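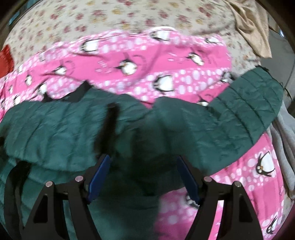

1. Status of the bedroom textiles work

This report covers the bedroom part of the household textiles project at the Brusitz site, for the period ending July 18, 2020. It is addressed to the Fabbri fund under the terms of the second installment. Kitchen and entry hall work is reported separately by Tastari.

The bedroom part deals with clothing and bedding that end up in one place: garments left on beds, blankets used as throws, and the sheets underneath. The task is to sort, fold and store these items by a written procedure that can be repeated in other homes.

2. Work done in the period

The folding procedure for outerwear was revised. The earlier version treated all jackets as one class. Quilted jackets are now a class of their own. A smooth nylon-like shell slides on a blanket, and the filling pushes folds open again after they are pressed down. The dark green quilted jacket was used as the reference item for this class. Its starting state was the usual one, bunched on the bed on top of the pink penguin blanket with a sleeve stretched out to one side.

The revised procedure for quilted jackets reads as follows.

Take hold of the garment at a fold of the body, not at the cuff.
Lift and turn until the collar is at the top.
Lay both sleeves straight out and close the front.
Fold the sleeves in along the quilting seams where these allow it.
Fold the body in thirds from the hem and press out the air from the hem upward.
Place in the bin with the collar facing front.

The blanket procedure is unchanged. Blankets are cleared of garments first, folded in quarters and placed at the foot of the bed. The beige floral sheet stays on the bed and is smoothed last.

The storage bins from Ilari were delivered and labeled. The bins take 3 folded quilted jackets each. The budget assumed more, based on lighter garments.

3. Results against targets

Target for the period: 100 completed folds across all classes. This was met, with quilted outerwear making up a smaller share than planned. Of the folds in that class, 11 had to be redone after the body section opened before storage. Most of these date from before the fold in thirds was adopted. Redone folds are not counted toward the target.

Shirts, sheets and pillowcases gave no difficulty and need no further changes. Thin blankets are also considered closed. Heavy blankets remain open.

4. Problems

Patterned blankets make it harder to see small items left on the bed. Two socks and a belt were folded into blankets during the period and found later. A check of the blanket surface by hand has been added before the first fold.

Dark linings and dark trim are hard to tell apart in evening light. Bedroom work is now scheduled before late afternoon.

5. Budget

Spending is within the approved amount for the bedroom part. The only variance is in storage, where 2 additional bins are needed for outerwear. The cost can be covered from the unspent laundry line. Approval of this transfer is requested.

6. Next period

Heavy blankets and winter bedding. Long coats. Second visit to the Brusitz site in November, when outerwear is in daily use and the number of garments left on beds is expected to rise. Draft of the full written procedure to follow that visit.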